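Akside Folding Room – The Table and the Cloths

Welcome to the gallery of our folding room at Akside. Many visitors of this website wrote to us in the spring with questions on the table, the tape and the white cloths, and I promised to put everything on one page. I am slow with such things, so now it is June. First come the notes on how the table was prepared, and the picture follows further down with its own lines.

The table

We bought the table second-hand from Šimko, a dealer of kitchen equipment who also takes back furniture from closed canteens. It has a stainless-steel top and stands on metal legs with crossbars. We paid 310 euros, delivery included, and for this price I did not expect such a good surface. The corners of the top are rounded and the rim is smooth, so a thin cloth can hang over it without catching. On our old table, which had a chipboard top with a broken edging, we lost several cloths because a thread was pulled out along the side.

Steel has one disadvantage, and I want to mention it for those who plan to buy the same. It is shiny. The ceiling lamps lie on it as long white stripes, and a thin white cloth is difficult to see exactly in these places. In the first week I was always looking for the edge of the cloth with my fingers. We tried to turn the table by a quarter, but then the stripes were only in another place. In the end we became used to it, and the tape also helps.

For cleaning we use warm water with a drop of washing-up liquid, and afterwards a dry towel. Please do not use a scouring sponge, even if there is glue left from the tape. A bit of cooking oil on kitchen paper takes the glue away in a few minutes. After that you must wash the place twice, otherwise the next cloth will get an oil spot, as happened to me.

The tape

The yellow tape is from Kenex, 24 millimetres wide. We marked a large square in the middle of the top and then a second area on its left, which shares one side with the square. The left area is for the cloth that is waiting, and the square is the place where it is laid flat and folded. It sounds very simple, but before the lines existed everyone put the cloths everywhere, and the folded ones were often pushed together with the others and had to be done again.

To get a true square, we did not trust the edges of the table. I measured both diagonals with a ruler of 100 centimetres – moving it once – and corrected one corner until they were the same. If the square is crooked, you will fold crooked too, because the eye follows the yellow line and not the hem. Press the tape down with the back of a spoon, slowly, from the middle to the ends. Where two pieces meet, cut them with a knife only very lightly, or you will have a scratch in the steel for ever. I have one near the front, it is short, but I see it every day.

The tape holds well for some months. It becomes dirty at the near side first, where the sleeves are rubbing. We change only this piece and leave the others.

The cloths

The cloths are white and thin, from Bellier. We ordered a pack of 200 together with the tea kitchen on the first floor, and we share them. They come stiff from the factory and should be washed two times before the first use. After the washing they become smaller on one side more than on the other, so they are not square any more. This is the reason why the fold has to begin with the shorter sides. If you begin with the longer ones, the last fold will not close and there remains a small tongue sticking out.

How we fold, for those who asked:

Lay the cloth in the left area. Do not shake it over the table, the steel is cold and slippery and the cloth slides away.
Find one edge and follow it to a corner. Do not look for the corner directly, in a crumpled heap it takes much longer.
Pull the cloth over into the square and smooth it from the middle outwards with flat fingers.
Bring the shorter sides together, then smooth again.
Fold once more in the same direction, turn it, and fold it in the middle.
Put it on the shelf with the closed side to the front.

The third step is the most important one. With a thin cloth the wrinkles do not disappear by pulling at the corners, this only moves them. They must be stroked out, and it needs patience. I do it three or four times, my colleagues do it once and are also content.

Some people asked if we iron. No, we do not. A cloth which is folded when it is still a little damp will dry flat enough on the shelf. For guests one can iron, but for daily work it would be a waste of an afternoon.

The floor

The room has a dark blue-grey carpet under the table, with a fine pattern, and the lighter floor begins beside it. I like the carpet because it is quiet and kind to the feet. It is less kind when it comes to white threads, which are visible on it from the door. We use a lint roller every Monday. The power strip lies under the right side of the table and the cables go from there over the carpet, so please walk round on the left side when you visit us.

The picture

The left area with a loosely folded cloth, still wrinkled. One part of it reaches up towards the far left of the table, and the fingertips are at its edge. You can compare the two yellow outlines with my notes on the tape, and the bright stripes on the steel are the lamps I complained about.
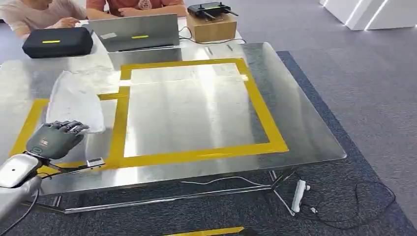 A reader sent us a comment on the folding order: we have the same kind of thin cloths at home and I always started with the longer sides, for years, and I was angry at this tongue every time. Now I tried the shorter sides first and it closes. But I would like to know what you do with cloths that have shrunk so much that no side fits to the other. Do you throw them away? And does the yellow tape leave a colour on the steel when you take it off in summer? On my worktop a red one did.

Thank you for this comment, I was pleased with it. We do not throw them away. A cloth that does not fit is folded in three along its length and goes into the box for wiping the table, where the shape is not important. About the tape: with the yellow one we had only glue on the steel and never colour, but our top is steel and I cannot say how it would be on a painted or a plastic one. Please try a short piece in a corner first and leave it there for a week.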